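The reservoir at Gurotdale was surveyed on 16 May 2020, in light wind, by two people in an aluminum boat. Ashraf Saber ran the sounding line. Bohdana Derkach held the oars and kept the book.

The method was old. A lead weight went over the side on a marked cord. When the cord slackened, Saber read the depth at the waterline and said it aloud, and Derkach wrote it beside the station number. The Verkero office had a sonar unit, but the unit was in Crabtree with a failed transducer, and the contract required a depth table by June.

The datum was a brass bolt set in the valve tower at an elevation of 962 feet. Everything else was measured down from it. Derkach had checked the bolt against the benchmark on the road that morning and closed within the allowed error.

Stations 1 through 14 agreed with the original plan of the valley. The bottom was silt, gray on the lead, with a slow fall toward the dam. At station 15 the cord went slack 11 feet early.

"Again," Derkach said.

He hauled it up and dropped it again. The figure was the same.

"Trees?"

"They cleared the trees."

She moved the boat one length east. The depth returned to what the plan predicted. She moved it one length west and it was short by 11 feet again. They worked outward in a cross. By noon they had the outline of a flat-topped object, longer than it was wide, with its long side parallel to the old road.

The plan showed nothing there. It did show the chapel, the mill and nine houses, each with a number and the word *removed*.

They ate in the boat. Afterward Saber cleaned the lead. The tallow in its base, put there to bring up a sample of the bottom, should have held silt. It held a flake of slate.

That night, in the rented room over the feed store, Derkach reduced the soundings at the table and Saber read the parish register, which the county had scanned badly. The first entry was dated 1718. The last recorded the transfer of the graves to Crabtree. Between those two pages were the families, and one house, called Bindik, that appeared in the register for every generation and in the clearance schedule not at all.

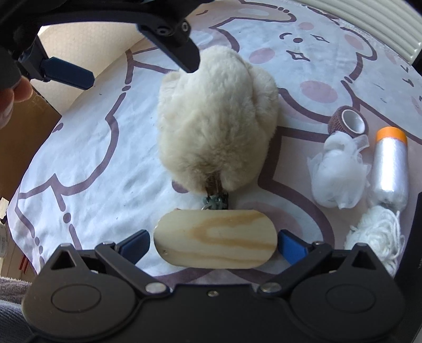 A clerk had probably skipped a line, Derkach said; a schedule copied by hand would lose a row sooner or later, and a contractor paid by the row would not go looking for it.

"Then it's still standing," Saber said.

"The walls are. You had slate, so some of the roof."

"Does it go in the table?"

She considered the contract. The table was to give depth to bottom at each station. It did not define bottom. A roof that had stood in the water long enough could be argued to be bottom, in the way a boulder would be. It could also be argued to be a structure, and a structure required a separate form, a diver and a notice to heirs.

"Who would the heirs be?" she asked.

He turned the laptop toward her. The last name in the Bindik entries was a girl's, baptized in the chapel. There was no marriage beside it and no burial. The ink had been gone over once by a different hand, as if someone had come back to make sure of it.

Derkach returned to her columns. The reduction took until after one. She carried each figure to the tenth and initialed the foot of each page.

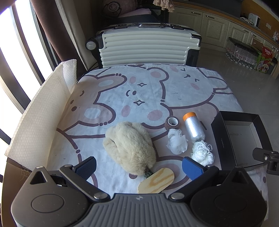

In the morning the level had dropped two inches. She logged it from the staff gauge and applied the correction. Saber rowed this time. They went back to station 15 without discussing it, and he shipped the oars and let the boat settle.

She took the lead herself. The cord ran through her fingers, went slack, and she held it there longer than a reading needed. Then she raised the weight a foot and let it down, and raised it and let it down again.

"What are you doing?" Saber asked.

"Checking the surface."

"Is it firm?"

"Yes."

She wrote the depth in the book. In the remarks column, where the other stations said *silt*, she wrote *slate, house, Bindik*, and under it the girl's name, in capitals, so that the copyist would not miss it.

There were 26 stations left. Saber took up the oars, and she gave him the bearing for the next one.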